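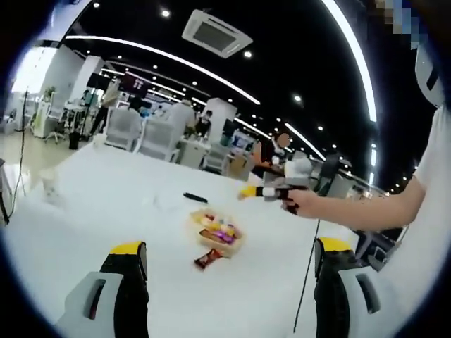 Student Project Profile: The Roslow Manipulation Class

27 December 2019

The Roslow course in robot manipulation enrolls graduate and senior undergraduate students who work in teams over a single term. Its project for the fall, known within the department as Tumport, asked each team to teach a robot arm to sort and place small household goods using demonstrations recorded by the students themselves. Hamidreza Parsa, who has led the course since its second year, and Qianru Fang, a graduate student and member of the team called Yin, spoke with the department newsletter after final reports had been submitted.

Dr. Parsa explained that the course formerly began with a month of simulation. Students arrived at the hardware late and had little time to recover from what they found there. "They would have an excellent plan and nine days in which to carry it out," he said. Beginning this year, teams take up the hand-held grippers in the first week and record demonstrations before they have written any learning code.

The recording sessions take place at a white table in the open office, among the desks of people engaged in other work. Dr. Parsa regards this as suitable. "A robot that can only work in a closed laboratory has learned the laboratory," he said. "I would like the students to deal with ordinary lighting, and with the fact that someone may walk past."

Wrapped candies and snack bars are among the goods the teams handle. Ms. Fang said that her team first considered them the easy portion of the assignment and revised that opinion in October. "The wrapper moves before the candy does," she said. "You close the fingers and you have hold of a corner of plastic. A person corrects for that without thinking, and then you look at the recording and see that you corrected three different ways in three attempts."

Her team responded by writing a short set of rules for its own members, covering where a hand should start, how quickly the fingers should close, and when an attempt should be discarded. Agreement on the last point took two meetings. Of the 3,143 demonstrations Yin recorded during the term, the team set aside 256 under the final version of the rules.

Ms. Fang was asked whether the discarded material had been a loss. "I argued to keep more of it," she said. "One of my teammates felt strongly that a messy attempt teaches the model to be messy. We trained on both sets in the end, and the smaller set did better on the bars. On the candies there was no difference that I would be willing to defend."

Seven teams completed the course. The final demonstration required each to run its trained arm through 37 placements in the presence of the instructors, with no restarts permitted. Dr. Parsa declined to rank the results. He did note that the team called Bemow, which had reported the weakest figures at midterm, submitted what he considered the most careful written account of its failures. "I have asked to use it as reading for next year's class," he said.

Several changes are planned. Sessions will be shortened, in response to comments that the quality of demonstrations fell after the first hour - a pattern that Ms. Fang's team also found in its own records. Students will be required to exchange a portion of their data with another team and to train on material they did not collect.

Ms. Fang will return in the spring as a teaching assistant. Students wishing to enroll should consult the department office regarding prerequisites.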